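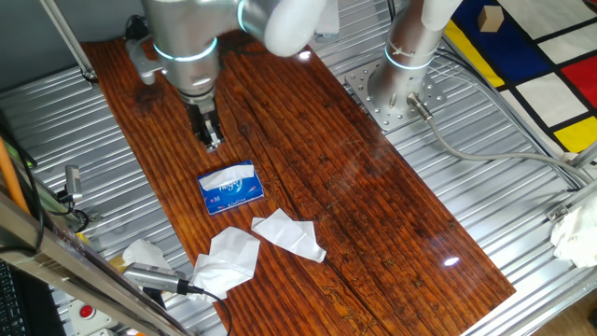 July, 4:10 p.m.

Back on the tissues today, with the old dark board as the table top. I do like this board, cracks and gloss and all, though the shine is a nuisance under the lamps and I keep promising it a rub with the Filleck wax (the matte one, if Hitlow ever sends it). Oldřich Vrabec thinks we should leave it as it is — he's fond of the stains.

A crumpled tissue never sits the same way twice, so please don't smooth them out between rounds, just let them lie.
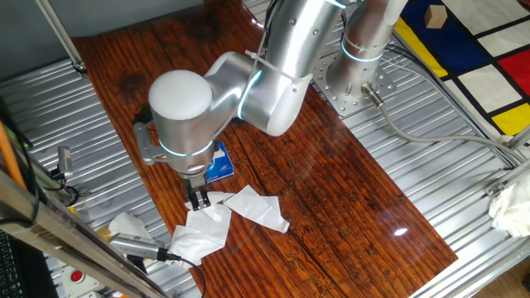

Notebook 4, p. 391

The big one with the pointed corner is my favorite of the afternoon, all lifted edges and creases. To do: order more tissues from Gilen, find the wax, and ask Oldřich for his notes back.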